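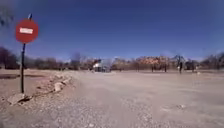
No-entry sign at the edge of the gravel, with the tree line behind

Can I park on a gravel lot next to a trailhead if there is a no-entry sign on one side only?

Posted by bravwood_walker, 30 April 2020

Hello to all. I moved to Bravwood in March and I am still learning how things work here, so please excuse me if this was asked before. I tried the search and found only threads about the paid parking in town.

My situation is the following. I like to walk the forest loop that starts on the Lustico side. The loop is 11 kilometers and I need 3 hours for it, sometimes more if I stop to eat. There is a big gravel area near the start and people leave their cars there. On the road side where I come from there is a round red sign with the white bar. On the other side, where the farm road comes in, there is no sign of any kind, and I have seen cars driving in from there without problem.

My questions are these. Does the red sign mean that the whole area is forbidden, or only that I must not drive in from that direction? If I come in by the farm road and park, can I get a ticket? And is it allowed to stay overnight? My cousin wants to visit with a small camper and we would like to start walking very early.

I asked in the bakery and received two different answers from two people, so now I am more confused than before. Thank you in advance for your help.

Shboul_Road_Resident

The round red one with the bar means no vehicle may enter past that point from the side where you see the face of the sign. It says nothing about the vehicles which come from another direction. If the whole area was closed to traffic, there should be a different sign (round, white inside, red border) and it should stand at every entrance. So in your case you are correct to use the farm road, as long as the farm road itself is open to the public. Please check this, because some farm roads on the Lustico side are private in the first part and you will find a small plate on the gate post. The plate is easy to miss when the grass is high.

About the ticket: I have lived here for 14 years and I know of tickets given to people who entered past the red sign, also when they were already parked and the officer saw them only when they were leaving. When you leave, you have to be careful too. The road side is the exit, so you may drive out there, but then you must turn right. Many people want to turn left toward Bravwood and cross the solid line. That is where the police like to wait in summer.

For the overnight stay I would not do it. Sleeping in a vehicle outside of a campground is handled by each municipality in its own way. The gravel is divided between two municipalities, and the border goes through the middle of it. I am not joking. One of them permits a single night for rest and the other permits nothing. Better to call the town office and ask for the answer by e-mail, then print it and put it behind the windshield.

One more advice, when it has rained do not park at the low end near the trees. The gravel is thin there and under it is clay. I had to be pulled out with a tractor and it was an expensive Sunday walk for me, so to speak.

rullix77

just park there, everybody does it. never had a problem

Gravel_and_Boots

I agree with most of what was written in the first answer, but I want to correct one thing. The right turn at the exit was obligatory in the past. Since they repainted the road, the line is broken for a short distance in front of the exit and you can turn left as well. Please look at the line when you are there and trust the paint more than my memory.

For the camper I can recommend the campground at the lower end of the valley. It is simple, it has showers with coins, and from there a path goes up and joins your loop after 2 kilometers. Your cousin can leave the camper there for the whole day and you do not need to think about the gravel at all. In the current situation please telephone first and ask if they are open, I do not know which rules they have this spring.

Also, if you start very early, close the cattle gate after the second stream. It does not fall closed by itself, you have to lift it a little and push.

bravwood_walker

Thank you very much for the detailed answers. I went by bicycle yesterday evening to look at the farm road and I found the small plate, it was on the ground behind the post. It says private for the first part but walkers and residents are permitted. Now I must find out if I am a resident in the meaning of this plate. I will write to the town office and post their reply in this thread when I have it.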